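Section 7. Setting up daily check-ins

The Kuvico wellness line calls or texts an older adult once a day and alerts a chosen contact if there is no reply. Finish account setup before you start this section. You will need the person's phone number and the number of at least one contact who has agreed to be called.

1. Sign in and open Check-Ins.
2. Select Add Schedule and choose Call or Text.
3. Set a time. The default is 9:00 a.m. Pick an hour when the person is usually up and near the phone.
4. Set the wait period. The line tries again after 30 minutes unless you change it.
5. Enter the contacts in the order they should be reached.

Note: Personal greetings can be up to 400 characters. Longer messages are not saved. 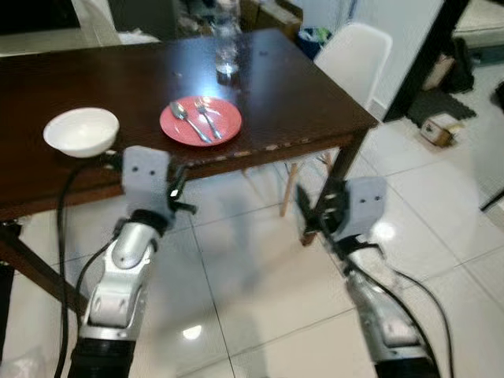
3 min read

6. Under Mood Questions, turn on the short form or the long form. The short form asks about sleep, appetite and company. The long form adds questions about worry and low mood, and is sent once a week.
7. Select Save, then Send Test. The test message should arrive within a minute. If it doesn't, check the number and see error 798 in the troubleshooting section.

Caution: The wellness line is not a crisis service. Replies are sorted by software and may not be read right away. If someone talks about suicide or self-harm, call or text 988 in the United States. If there is immediate danger, call 911.

Note: Answers to the mood questions are kept private by default. To share them with a contact, the person must agree by replying YES to the consent message — a family member can't do this for them.

To pause check-ins during a hospital stay or a trip, open the schedule and select Hold. Check-ins stay off until you select Resume.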